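Zorbridge Kitchen Assistant Arm – Site Inspection Checklist, Skolton test kitchen
Date of inspection: Thursday, July 3, 2025
Form 742, second visit. Previous visit: December.

Key: P = pass, F = fail, C = pass with comment, N = not tested

1. Mounting and power
1.1 Arm fixings tight, no play at the base – P
1.2 Cables clear of all joints through full travel – C
Cables clear at normal reach. At full stretch one loop comes close to the elbow. Clip it before the next visit.
1.3 Emergency stop within reach of anyone standing at the counter – P
1.4 Arm holds position when power is cut – P
Dropped 20 mm in December. No drop this time.

2. Worktop
2.1 Working area marked out – F
Still no tape down. Bloxham had this done on the first day.
2.2 Appliances in reach unplugged unless part of the test – C
Ask the site to label the plugs. Tracing leads by hand takes too long.
2.3 Glass kept out of the path of the arm – C
Move any glass jars to a cupboard if they are not needed for the task.
2.4 Wrist camera lens clean, picture usable close to the surface – P

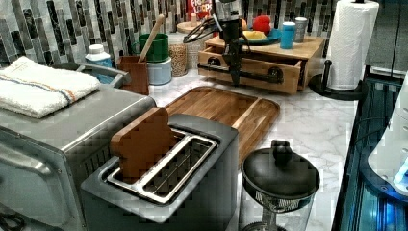
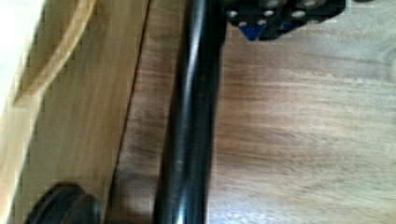
Counter with the toaster and drawer unit, then the wrist camera close over the wood.

3. Chores
3.1 Open and close a small drawer – C
Opens reliably. Closing is less good – it pushes on one side and the drawer jams. A person would give it a nudge and carry on. The arm stops and waits, and I would sooner it did that than force it.
3.2 Put a slice in the toaster and take it out – C
Wooden slice only, toaster cold. No real bread until 3.2 has passed at two visits running.
3.3 Lift and set down a cup – P
Empty cups only. Do not read this as a pass for hot drinks.
3.4 Clear a plate with items on it – F
Tilts too far on the lift. Same fault as reported from Odstead.
3.5 Wipe down the worktop – N
3.6 Fold a tea towel – N
Not ready to be tested in my view.

4. Stopping and contact
4.1 Stops on light contact with a padded block – P
4.2 Stops when a person steps up to the counter – F
Slow twice. This one alone rules out use with the public.
4.3 Speed limit holds with the gripper loaded – P
4.4 Log kept of all stops – C
Log is kept but has no column for the cause. Site says it is set to hold 1,000 entries, which is plenty.

5. Overall
Not cleared for unattended use. Cleared for supervised tests of up to 60 minutes with one person at the stop button.

The site asked whether it can do kitchen chores yet. It can do parts of them, slowly, with things laid out to suit it. Drawers and cups are coming on well since December. Anything that needs a bit of give and take still needs a person.

Actions before next visit: 1.2, 2.1, 2.2, 4.2, 4.4. Retest 3.1 and 3.4 at the same time.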